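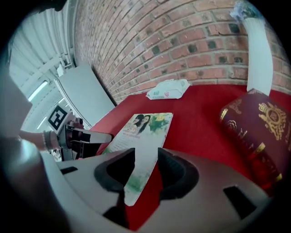 Bring back the paper rates notice

Got the email on 1st July. Subject line: "Your account is ready to view." Ready to view where? Not in the email. Click through, log in, forgot password, code to the phone, code expired, new code, in. Then a dashboard. Then a second dashboard. Then a PDF I couldn't open on the phone without downloading something called Zilenero, which wanted my date of birth.

It was the water bill. $390. Would have taken me four seconds to read off a piece of paper on the kitchen bench.

I know how this sounds. I'm not against computers, I'm typing this on one. Kids get their reports online, I do my tax online, fine. But somewhere in the last few years every council and power company and insurer decided that paper was a kind of bad habit we all had to be cured of, and I'd like to know who asked for that. Wasn't me. Wasn't anyone in my street.

First thing. Paper turns up. It sits there. You walk past it and feel guilty and then you pay it. An email gets shoved down by forty other emails before lunch, half of them from a shop where you bought one pair of socks. I paid my car rego late in March and copped the fee, and the woman on the phone said but we did send you a reminder. They did too. It was in the folder with the socks.

Second thing, the charge. Ranby Energy now wants money every time they post you a bill. So I'm paying to be told what I'm paying. Over the year it isn't a fortune but it's the cheek of it. They save on the printing, they save on the staff, the prices go up anyway and then there's a fee for the one bit of service that was left. If the post costs them more, put it in with everything else like you do with the Christmas party.

My neighbour Kylie Henare helps out three mornings a fortnight with forms at the library in Hapeta. Goes in for an hour, comes home after three. She reckons most of the people she sees can read perfectly well and have paid every bill they ever got. They just can't get in. Old phone, no phone, number changed, email address set up by a son who has since moved to Darwin. One bloke had been "registered for paperless" without ticking anything he could remember and found out when the gas was off. He'd kept every bill since 1987 in a shoebox, in order. Tell me that man was the problem.

And look, people say go to the library then, that's what its for. Ours has 13 computers and they're booked. Someone next to you can see your bank balance. You've got a half hour slot and the site logs you out after ten minutes of doing nothing, which when you're hunting for a customer number is exactly what it looks like you're doing.

The trees argument. All right. I recycle, I take it seriously. But the same council that can't post me two sheets a quarter manages to send a glossy newsletter with the mayor on the front of it, then a survey about the newsletter. I'd trade both. Put the bin days and the bill on one sheet and leave it at that. And the servers run on something, don't they, they aren't powered by good wishes.

Also records. When we had the fight with the council over the back fence, what won it was a letter. An actual letter, signed, in the bottom drawer under the warranty for a fridge we don't own anymore. The emails from the same year were gone, they'd switched to the Stakeo portal and anything older than the changeover "could not be migrated." Could not be migrated! I could migrate it from the drawer to the table.

What I'd want isn't much. Ask people. One question, paper or email, and paper costs nothing extra. Don't switch anyone over unless they've said yes in words. If someone hasn't opened four emails in a row, put a stamp on the fifth. Print the phone number where a person can see it, and have a human at the other end of it before 5.

There's a petition at the front desk of the library, 724 names when I signed. It's on a clipboard. You can't sign it online, so you'll have to walk in, and bring your own pen becuase the one on the string has run out.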